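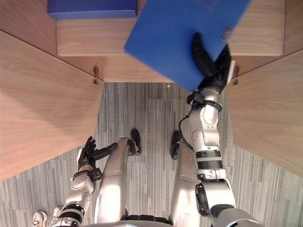

Issue 234

Jan 20, 2026
Posted by Ningsih Sumampouw, Operations Standards, Devar

Subject: Shelf retrieval under the Pollia handling rules — repeated protective stops and missing label confirmations
Status: Resolved, with one action open
Reported by: Thiện Từ
Assigned to: Ívar Riis

Summary of the report

The reporter states that the humanoid unit halted several times while taking boxes from the lower cabinet with both doors open. Each halt was logged by Prasia as a protective stop on the right arm. During the same shift, the label confirmation step for metal parts at the bench returned "not confirmed" on repeated attempts, and the operator continued by manual override. The reporter asks whether the overrides were permitted and whether the cabinet should be withdrawn from use until the stops are explained.

Two separate matters are therefore covered by this ticket. They were opened together and have been kept together at the request of the reporter, but the findings should be read separately.

Entry 1 — Ívar Riis

Prasia logs retrieved for the full shift. All of the protective stops fall in the same part of the motion, when the right arm has closed on a box and starts to draw it out between the open doors. No stop was recorded with the arm empty. No stop was recorded on the left arm.

The Pollia rules require 25 mm of clear space on every side of a carried load while it passes a fixed or hinged object. The cell file was checked against this requirement. The file gives the opening its full width, with each door modeled as fully open and held in place. The doors have hinges and no hold-open device, so a door may rest at a lesser angle than the one in the file. Where this happens, a box that is tilted in the hand will pass closer to the door than planned, and the stop is the correct response.

The reporter was asked whether the doors were checked before each run. The answer was that they were opened at the start of the shift and not looked at again.

Entry 2 — Ívar Riis

Test carried out with the doors set by hand to the angle in the file, and with the same boxes. No stops. Test repeated with the right door moved inward by a small amount. The unit stopped on the first retrieval. The original setting was restored and the unit ran without a stop.

I do not consider the arm, the hand or the force limits to be at fault. The force limits had been raised by a previous operator in an attempt to clear the stops. I have returned them to the approved values. Operators are reminded that limits may be changed only by a person named in the cell file, and that the change must be entered in the log before the next run.

Entry 3 — Thư Đồng, cell safety

I agree with the finding on the doors. I would add a point on the free arm. The rules state that an arm not taking part in a lift must either be parked or be included in the clearance check. At present it is lowered in front of the unit, which is acceptable, but the cell file does not mention it at all. Please add the position to the file. If the hand is to be left open, the file should say so, and the path of the fingers should be checked against the door on that side.

Entry 4 — Ívar Riis

Free arm position added to the cell file and checked. Moving now to the second part of the report.

The label confirmation step uses the wrist camera. Images from the failed attempts were taken out of Prasia and reviewed one at a time. The software had passed most of them to the reader while the arm was still traveling over the part, so that printed lines on the label could not be made out. A bright reflection on the label made matters worse in several cases.
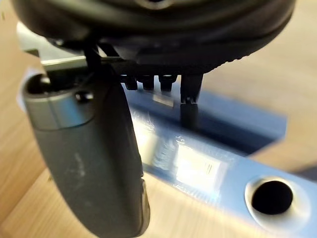 The rule on this point is short. The arm must be at rest before an image is taken for identification, and the part must not be picked up until the label has been read or the part has been identified by a person. The Prasia settings for this cell allowed the image to be taken on approach. That option is intended for locating a part, and it is permitted for that purpose only.

I have set a rest period before the identification image and moved the reading position a little to one side to reduce glare. The locating image on approach has been left as it was.

Entry 5 — Thiện Từ

Please confirm whether the manual overrides need to be reported as a breach. The operator did look at each part before releasing the arm and wrote the part number on the run sheet.

Entry 6 — Thư Đồng, cell safety

They do not. A manual override is allowed where a person reads the label directly and records the result. What is missing is the reason for each override. The run sheet has a column for it, and the column was left blank. Please have the operator complete and initial it. After three overrides in one shift, the step must be taken out of service and a ticket opened. That should have happened earlier in this case — the ticket was opened only at handover.

Entry 7 — Tamunoemi Olatunji, for Tăng, integrator

We have reviewed the changes to the cell file and to the image timing and have no objection to either. We recommend a physical stop for each cabinet door. A software check of the door angle is possible, but it would rely on the head camera having a clear view of both doors, and this cannot be assumed while a box is being carried in front of it.

Entry 8 — Ívar Riis

Recommendation accepted. Door stops have been requested through the usual purchasing route. Until they are fitted, the following applies to this cabinet:

1. The operator sets both doors to the marked angle before the first retrieval and after any contact with a door.
2. The operator enters the door check on the run sheet.
3. If the unit stops during a retrieval, the operator does not restart it until the load and both doors have been looked at from outside the cell boundary.

The cabinet does not need to be withdrawn from use.

Resolution

Part one (protective stops): caused by door angle differing from the cell file. Interim procedure in force. Open action: fitting of door stops, owner Ívar Riis.

Part two (label confirmation): caused by images taken while the arm was moving. Settings corrected. The step will be sampled until 2,000 readings have been logged, and the results will be brought to the rules review in June.

Staff who operate other cells with hinged storage are asked to compare their door settings with the cell file and to reply on this ticket if they find a difference.

Contact: Operations Standards, Devar | © Devar | Back to top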